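Ce site utilise des cookies pour mesurer son audience. En poursuivant votre navigation, vous acceptez leur utilisation.

Dernière mise à jour : 20 septembre 2025

Les machines qui rangent à notre place : vous y croyez ?

utusetti_b
Je lance le sujet parce que mon beau-frère m'a encore soutenu dimanche midi qu'on aurait tous un robot à la maison « d'ici peu ». Je travaille en atelier, petit montage et conditionnement, et chez nous la seule chose automatisée c'est le convoyeur. Et encore, il s'arrête dès qu'un carton arrive de travers. Alors la vaisselle, le linge, les chaussettes à l'envers... Quelqu'un ici a vu une machine faire une vraie corvée, du début à la fin, sans un type à côté avec la main sur le bouton rouge ?

Clollis
Non. J'ai vu des vidéos, accélérées la plupart du temps. Quand on les repasse à vitesse normale, le torchon met sept minutes à se plier et il est plié comme le ferait mon fils de quatre ans.

D. Wainwright
Tu exagères un peu. Un aspirateur autonome fait bien une corvée du début à la fin. Le mien tourne tous les matins et je ne m'en occupe plus.

Clollis
Sauf que tu ramasses les câbles avant, tu relèves les chaises, tu vides le bac et tu coupes les cheveux pris dans la brosse. J'appelle ça une corvée remplacée par une autre.

D. Wainwright
Je vide le bac une fois par semaine. Toi tu passes le balai combien de fois ?

tszkin.lai
Pour revenir à l'atelier, je suis assez d'accord avec le premier message. On a reçu une offre pour un poste de tri automatisé, visserie et petites pièces plastiques. Le commercial parlait de 2000 pièces à l'heure. Sur nos pièces à nous, en vrac dans leurs bacs, pas sur les siennes, il n'a jamais voulu signer un chiffre. Et le devis prévoyait un opérateur « de supervision ». J'ai déjà un opérateur, il s'appelle Åsmund et il trie très bien.

Monora
Le problème c'est la main. Deux doigts qui s'ouvrent et se ferment, ça va pour prendre un cube posé sur une table. Essayez donc d'ouvrir une boîte à compartiments avec deux doigts : il faut tenir le fond, faire sauter le clip, lever le couvercle sans tout renverser. Nous on fait ça en parlant d'autre chose. Je recopie plus bas ce que j'avais écrit sur mon blog cet hiver, avec la photo, ça évitera de me répéter.
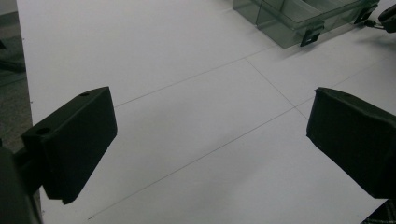

Gand, janvier. Deux patins noirs grands ouverts, du blanc entre les deux et une boîte de rangement au fond, avec ses clips sur le devant. Voilà à peu près où j'en suis de mes espoirs pour l'automatisation du rangement. La boîte est en plastique teinté translucide, on devine les compartiments à travers, et c'est exactement le genre d'objet qui m'inquiète pour une machine : des reflets, des parois qu'on voit mal, un fermoir qu'il faut sentir autant que regarder. Un patin a deux faces utiles, une ouverture, une force de serrage. Mon pouce fait mieux depuis toujours. Je veux bien changer d'avis, mais devant une boîte ouverte, triée et refermée 100 fois de suite, avec les vis dans les bonnes cases.

(fin du copier-coller)

yuzuki_s
Je trouve le raisonnement un peu facile. Personne ne demande à une pince d'être une main. On ne lave pas la vaisselle à la machine avec des bras, on a changé la forme du problème. Si la boîte est pénible à ouvrir, on change de boîte.

Monora
Donc il faudra racheter toute la maison pour que le robot s'y sente bien. C'est un peu ce que je disais.

yuzuki_s
On a bien refait les cuisines pour y caser les lave-vaisselle. Et vos 100 fois de suite, vous les réussissez, vous ? Moi j'en fais tomber, des vis.

Wing-sze C.
Je fais du ménage chez des particuliers et je lis tout ça en souriant. Aucune maison n'est pareille. Chez une cliente les éponges sont sous l'évier, chez l'autre dans un pot à confiture sur le rebord. Le jour où une machine retrouve l'éponge, on en reparle. Cela dit je prendrais volontiers quelque chose qui porte les seaux dans l'escalier.

utusetti_b
Porter, oui, je signe. Trier, plier, ouvrir, j'attendrai. @tszkin.lai tu l'as refusée, ton offre ?

tszkin.lai
Mise de côté. J'ai demandé un essai sur place avec nos bacs à nous, pas de réponse pour l'instant.

D. Wainwright
Tu nous diras. Je maintiens pour l'aspirateur.

12 réponses supplémentaires masquées - 1543 vues - 7 partages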